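Protokoll Arbeitstreffen Skála – Vormachen per Fernsteuerung
Oktober 2020 | von Bendik Nordin
3 Kommentare | 11 mal geteilt

Anwesend: Linnea Ekström (Leitung), Kjell Moen, Ragnvald Nygård, Wayne Ross (per Telefon, ab TOP 2), Bendik Nordin (Protokoll)
Entschuldigt: keiner, Wayne später
Beginn etwas verspätet, Raum war noch belegt.

TOP 1 – Letztes Protokoll, offene Punkte

Letztes Protokoll angenommen. Kjell möchte "Bedienfehler" bei den Türversuchen gestrichen haben, war laut ihm eine verlorene Verbindung zum linken Controller. Linnea: wird zu "Abbruch, Ursache offen". Kjell einverstanden.

Offen aus April: Handbuch fürs Einrichten der Controller. Liegt immer noch halb fertig bei Ragnvald. Er sagt, Kapitel zur Kalibrierung fehlt, Rest kann schon gelesen werden. Frist siehe unten.

Trovden hat nach dem Stand gefragt. Linnea antwortet selbst, nur kurz, keine Zahlen bis die Sichtung durch ist.

TOP 2 – Stand der Vorführungen

Wayne jetzt dabei, Leitung schlecht, mehrfach Nachfragen.

Aufgenommen für diese Runde: 40 Vorführungen, alles in der Simulation (Zultden), alles Wohnungsszenen. Davon nach erster Durchsicht 32 brauchbar. Der Rest: Abbrüche, Zeitstempel kaputt, bei einer hat der Bediener mittendrin die Hände vertauscht und nicht neu gestartet.

Kjell zur Durchsicht: brauchbar heißt bei ihm, Aufgabe erkennbar zu Ende geführt und beide Arme durchgehend aufgezeichnet. Wayne legt strenger aus, will auch langes Zögern raus haben. Diskussion. Linnea findet Zögern erst mal in Ordnung, gehört zum Vormachen dazu, aber lange Standzeiten am Anfang wegschneiden. Wayne: dann bitte automatisch, von Hand macht das jeder anders. Ragnvald schreibt ein Skript. Schwelle noch offen, er probiert verschiedene Werte und schickt Beispiele rum.

Benennung der Dateien ist ein Durcheinander. Kjell und ich haben unterschiedliche Schemata benutzt, jeder dachte das eigene sei das vereinbarte. Ab jetzt: Aufgabe, Bediener, laufende Nummer, sonst nichts. Alte Dateien benenne ich um.

TOP 3 – Greifen und Türen

Längster Punkt, deshalb etwas ausführlicher.

Greifen: Kjell hat beim Vormachen das Problem, dass man den Fingerabstand am Controller nicht spürt. Man drückt den Abzug ganz durch, auch wenn das Objekt längst sitzt. In den Daten steht dann "voll geschlossen" als Sollwert, obwohl die Finger am Objekt stehen bleiben. Wayne will beides aufzeichnen, Soll und Ist. Wird laut Ragnvald schon gemacht, nur beim Export fällt Ist weg. Ärgerlich, aber reparierbar. Kein Neuaufnehmen nötig.

Türen: Bediener soll die Hand an der Klinke lassen und sich mit der Basis bewegen, nicht den Arm lang machen. Linnea fragt nach dem freien Arm. Bisher macht jeder damit was er will. Kjell hält ihn hoch, ich lasse ihn meist hängen. Fürs Lernen schlecht, sieht dann so aus als hätte die Haltung etwas mit der Tür zu tun.
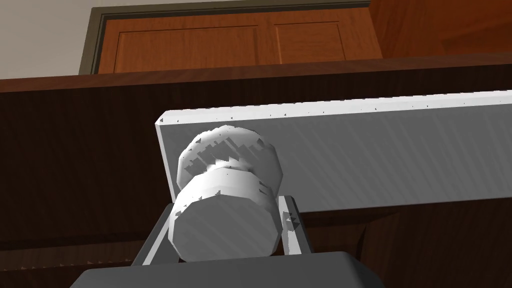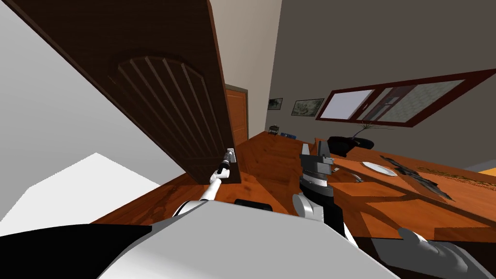
Weißes Objekt zwischen den Greiferfingern (erstes Bild), linker Greifer an der Türklinke (zweites). Beides Zultden.

Vorschlag Linnea: feste Ruhehaltung für den Arm, der gerade nichts zu tun hat. Auf Knopfdruck anfahren, dann bleibt er da bis der Bediener ihn wieder übernimmt. Wayne dagegen – wenn der Arm von selbst fährt, ist das kein Vormachen mehr, und im Datensatz hat man Bewegungen ohne Bediener. Kompromiss: Knopf ja, aber Abschnitt wird markiert und kann beim Training weggelassen werden. Wayne brummt, ist einverstanden.

Ragnvald: Ruhehaltung muss seitlich nah am Körper liegen, sonst hängt der Arm ständig im Türrahmen. Er sucht eine Haltung und testet sie erst allein, bevor alle umstellen.

Blick des Bedieners: beim Türöffnen verdeckt das Türblatt je nach Stellung viel vom Raum. Kjell dreht dann den Kopf zu hektisch und ihm wird schlecht. Pause nach jeder zweiten Tür eingeführt, formlos, muss nicht ins Log. Wayne fragt, ob eine zusätzliche Ansicht von aussen hilft. Linnea lehnt ab, der Bediener soll nur sehen, was der Roboter auch sieht. Bleibt so.

Darstellungsfehler auf hellen Flächen, kleine graue Dreiecke, kennt jeder. Kjell hält das für harmlos. Wayne nicht, Netz lernt sowas gern mit. Meldung an Zultden geht raus, macht Ragnvald. Bis Antwort da ist nichts anfassen, vor allem keine Beleuchtung umstellen, sonst passen alte und neue Aufnahmen nicht zusammen.

TOP 4 – Vormachen von Hand (Arm führen)

Frage aus Trovden weitergereicht: warum nicht den echten Arm einfach führen. Ragnvald hat es an dem Einzelarm von Stusten probiert. Läuft für kurze Bewegungen gut, Kräfte fühlt man direkt, keine Übelkeit. Nachteile: mit zwei Armen gleichzeitig braucht man vier Hände, und der Mensch steht bei jeder Aufnahme im Bild. Für Tür plus Objekt in der anderen Hand sieht er keinen Weg.

Kjell würde es trotzdem für die reinen Greifsachen nehmen. Linnea: Vergleich machen, klein halten. 6 Durchläufe geführt und ebenso viele ferngesteuert, gleiche Aufgabe, gleicher Bediener. Danach entscheiden. Dauer beim Stusten-Arm für Aufbau und Einrichten schätzt Ragnvald auf ungefähr 2 Tage.

Wayne will, dass der Bediener vorher nicht weiß, welche Variante gewertet wird. Geht nicht, merkt er ja. Gestrichen.

TOP 5 – Neue Bediener

Bisher fahren nur Kjell und ich. Linnea möchte mehr Leute am Controller haben, auch ungeübte. Argument: unsere Bewegungen ähneln sich inzwischen zu sehr. Wayne sieht das auch so, fürchtet aber mehr Ausschuss. Einweisung dann bitte einheitlich: eine leere Übungsrunde, ein Griff, eine Tür, dann erst aufzeichnen. Ich schreibe eine Seite dazu, nicht mehr.

Wer kommt in Frage – Linnea fragt im Haus rum. Wayne selbst will auch mal, wenn er das nächste Mal vor Ort ist.

Controller-Akkus: einer hält kaum noch. Ersatz bestellen, Kjell. Bitte nach Gebrauch an die Ladestation stecken und nicht in die Schublade legen!

TOP 6 – Verschiedenes

– Speicherplatz auf dem Aufnahmerechner knapp. Rohdaten vor dem Löschen erst gegenprüfen, Kjell hat letztens fast den falschen Ordner erwischt.
– Linnea will eine kurze Vorstellung von Skála für Trovden, Folien kommen von ihr, Videos von mir.
– Frage von Wayne, ob fehlgeschlagene Versuche aufgehoben werden. Ja, alle, eigener Ordner, nicht mit den brauchbaren mischen.
– Tür zum Labor schließt wieder nicht richtig. Gemeldet.

Aufgaben

Ragnvald: Export reparieren (Ist-Werte), Schnittskript, Ruhehaltung, Meldung an Zultden, Handbuch Kapitel Kalibrierung bis zum nächsten Treffen
Kjell: Akku, Vergleich mit Ragnvald zusammen vorbereiten
Bendik: Dateien umbenennen, Einweisungsseite, Videos
Linnea: Antwort an Trovden, Bediener suchen, Folien
Wayne: Kriterien für "brauchbar" aufschreiben, eine halbe Seite reicht, an alle schiken

Nächstes Treffen: Termin kommt per Mail, Linnea klärt mit Wayne wegen der Zeitverschiebung. Änderungswünsche zum Protokoll bitte direkt an mich.

Diese Seite verwendet Cookies. Mit der weiteren Nutzung stimmen Sie der Verwendung zu. Mehr erfahren | OK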